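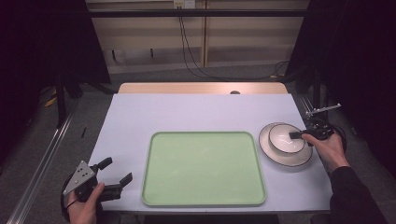

Nantana Wannasri asks whether the grey lines on her dinner plates are scratches, and whether that means the glaze has gone. Usually they are neither. A short thread on metal marking.

Glaze is glass. Ordinary stainless cutlery is softer than a sound glaze, so the knife loses material and the plate picks it up. The grey line is a thin smear of steel sitting on the surface.

A rough glaze takes more metal than a smooth one. Matt finishes are the worst for this, as the surface is full of tiny peaks that act like a file.

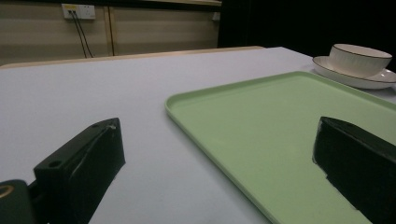 Dishwashers add to it. Strong alkaline detergent slowly etches glaze, and an etched glaze marks more easily. I ran one Erkby side plate through 41 cycles at the hottest setting and kept its twin in the cupboard. The washed one marked with light pressure from a butter knife. The other needed a proper push.

Removal: damp cloth, mild cleaning powder containing oxalic acid, 30 seconds of light rubbing, rinse well. Wear gloves. Old marks may need a second go.
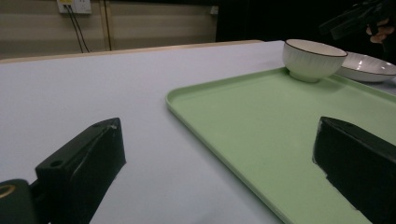

Does baking soda work as well? It shifts faint marks but it is slow, and on a matt glaze I saw very little change.

Skip steel wool. It is metal, so it leaves fresh marks next to the ones you are rubbing at. Coarse scouring pads are no better — they roughen the glaze and the plate marks faster from then on.

To tell a mark from a scratch, clean it first, let it dry, then draw a fingernail across the line. If the nail catches, glaze is missing. If it slides over and the line has faded, it was metal.
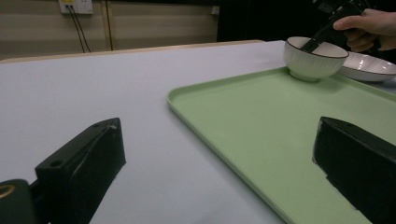
Can a true scratch be polished out at home? Glaze cannot be put back without refiring, so a plate with a deep scratch stays scratched.

Storage matters less than people think, but an unglazed foot ring will wear the plate under it. Kitchen paper between plates is enough. I stack 6 high and lift them off one at a time.

Kolix bowls next, once I have 2 with the same glaze to compare.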